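Ticket 3058: Album pre-order shows 11 tracks, should be 13
Opened by: Fanni Szalai
Product: Rodix release manager
Status: Resolved

Fanni Szalai
The repackage of Drilemeck's first album, Vastham, went up for pre-order on 3 March 2019. The store page lists 11 tracks. The 2 new songs are missing, including the title track. I uploaded both in February and they show as approved on my side. Clearing the cache and logging in again made no difference.
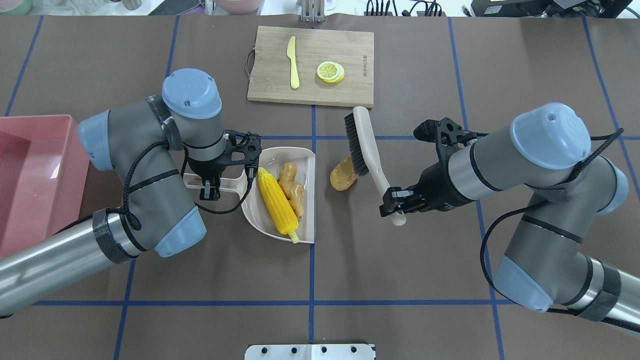 The teaser clip for the title track plays fine from the same page, so the audio host is up. The band's mailing list goes out tonight and I'd like the track list fixed before then.

Liam Ó Ceallaigh (support)
Thanks, Fanni. I can see both files. They are attached to the release, but the release still uses the barcode from the original album, so the store pulls the old track list. Please do the following:
1. Open the release and choose Edit details.
2. Replace the barcode with the one for the repackage.
3. Save, then press Resend to stores.
4. Wait 30 minutes and reload the page.

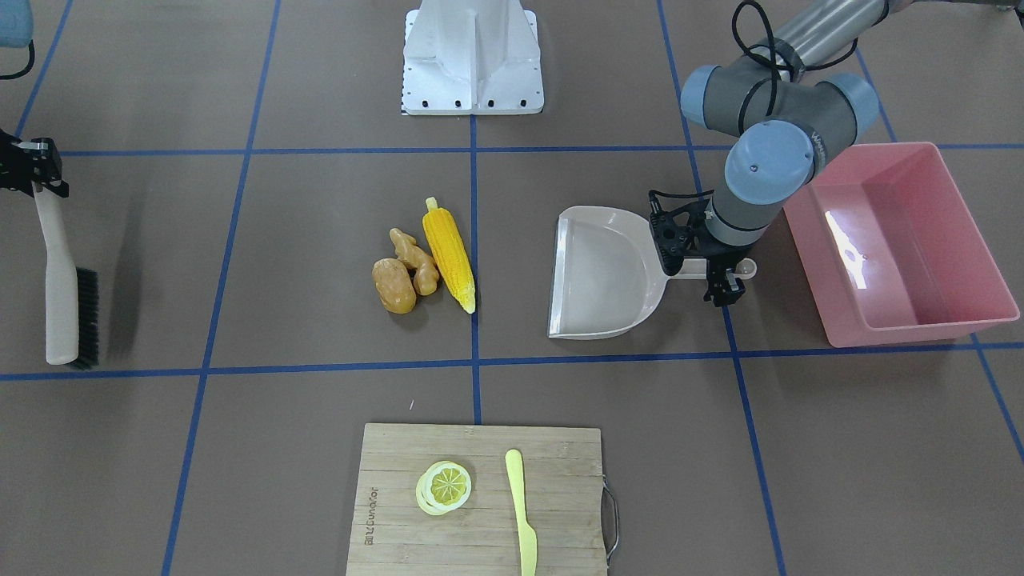 Work surface with blue tape lines and a white metal pedestal

Fanni Szalai
Changed the barcode and resent it. Both songs are listed now, but the title track is last and it should be first. The writer credit also reads "Szucs" where it should be "Szűcs".

Liam Ó Ceallaigh (support)
Track order can be changed under Sequence. I corrected the credit from here and resent the release.

Fanni Szalai
Order and credit are both right now. You can close this.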